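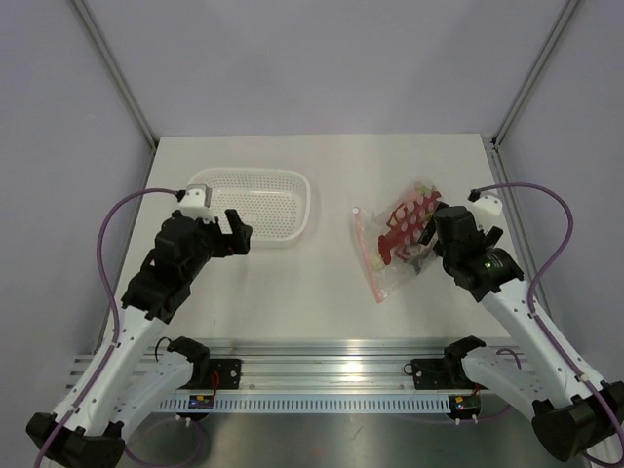

5.3 Start-of-shift checks, two-arm cell

Carry out these checks before the first run of each shift and after any stop that involved reaching into the enclosure. Record the result in the Sevetti log. A cell that fails any step stays locked out until the fault is cleared by a person trained to Level 4.

1. Confirm that the cell is in Hold and that the speed limit on the Emora controller reads 35 per cent or lower.

2. Look at the indicator lights on both circuit boards at the front of the cell. Compare their colours with the chart in section 8. Do not rely on the lights alone as proof that the arms are without power.

3. Follow each camera cable by eye from the mount to the base. The cable must hang in a free loop at the wrist and lie along the white link below it. A loop that is pulled tight will fail at full reach.

4. Check that both arm bases are fast. If either base moves under hand pressure, lock out the cell and report code 724.

5. Wipe the tabletop with a dry cloth. Do not use solvent on the tabletop or the enclosure walls.

6. Place the basket on the left half of the table, near the back wall. Place the item to be handled on the right half. Items supplied in a zip-lock bag stay in the bag unless the task sheet says otherwise.

7. Withdraw both hands from the enclosure, then select Ready.

CAUTION: Pinch hazard. The gripper fingers can close without warning when the cell leaves Hold. Never steady an item by hand while an arm is above it.

CAUTION: The arms share the middle of the table. Do not edit the reach limits of one arm without checking the limits of the other.

Note: Clear bags reflect light and may be read wrongly by the wrist cameras. If an item is missed twice in a row, return to Hold, flatten the bag and repeat from step 6. Do not raise the lighting level to compensate.

Note: Bases fitted under the earlier Demberg procedure may have been tightened to a different value. Check the cell record before adjusting them.

5.4 Stopping during a run

1. Press Stop once. Wait for both arms to come to rest.

2. If a gripper is holding an item, leave it closed until the arm has been supported. The arms can sag when power is removed.

3. Select Hold and enter the reason for the stop. Entries are limited to 370 characters.

4. Before restarting, repeat section 5.3 in full.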